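ok thread on the Dreltport photo show bc three people have DMed me about it and I can't type the same thing three times

so. Ihor Yatsenko, photojournalist, spent most of October on the docks during the strike. 351 pictures in the edit he sent out. 11 are on the wall. that's the show

it's upstairs at the old Odum building, the door is on the side street. buzzer doesn't work, call the number taped to the glass

first thing, the captions. every print has a caption and the caption has a name in it, first name and what job the person did before. crane, lashing, canteen. he asked everybody. two people said no and their pictures aren't up, he told me that himself on the stairs

I've shot strikes and I have not always asked. thinking about that a lot this week

the police pictures are the ones that got passed around in the fall and they're at the back, small. like postcard small. you have to lean in. I liked it, my friend hated it, we argued all the way to the bus

the big print is the canteen at 4am. one woman asleep with her boots on and a guy next to her reading the agreement with a flashlight in his teeth. no idea how he exposed that. grain like gravel. gorgeous
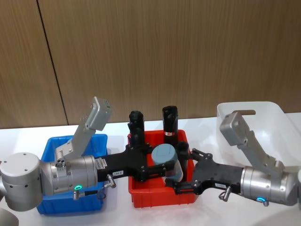 two grippers, red bin, blue bin

ok back. the part I really wanted to post about is the press card thing

Ihor got stopped on day 9. showed the card, was told the card was "not a current format." it was current. he was held up to four hours and they let him go after the march had already moved off the bridge

no charge, no paper, nothing in writing. so there's nothing to appeal. if you freelance you know this one

he lost the bridge. there's a blank spot on the wall where that picture would go, just the label with the time on it. some people walk right past it thinking something fell down

the local paper ran his work without a credit TWICE and then ran it with the wrong credit. he sent an invoice for each. one got paid. he framed the other one lol, it's by the coat hooks

Usmani did the printing, in the basement, on paper that was supposed to be for a wedding job. the blacks are really good. if you need prints done ask there before you go to one of the online places

people keep asking about the book. there's a dummy on the table, you can pick it up, wash your hands. Plurkex is maybe publishing it, maybe not, they want fewer pictures and a forword by somebody known. Ihor wants the dock workers to write it. I'm with Ihor

money: the tip jar goes to the legal fund for the four people who still have hearings. it was at 2944 when I left. put something in it

talk is Sat 11 January, 6pm, sit on the floor if you're late. he doesn't love talking so bring questions. ask him about the lens with the crack in it

also pls don't photograph the prints and post them whole. some of the folks in them are back at work now under the same managers. he agreed to what's on the wall, they agreed to what's on the wall, that's it

somebody asked if it's ok for kids. yeah mostly. one picture with blood on a sleeve, near the window, easy to steer around

I'll add to this if the hours change. right now it's noon to 6, closed mondays, and sometimes closed when whoever has the key is at work

oh and the coffee is free but it's bad

Contact | © all posts belong to their author | Back to top

Recent from this account
- what I carry when I don't want to look like press
- invoices, a rant (part 2)
- Dreltport docks, first night, phone pics only
- how to back up a card on a moving bus
- anybody selling a used 35mm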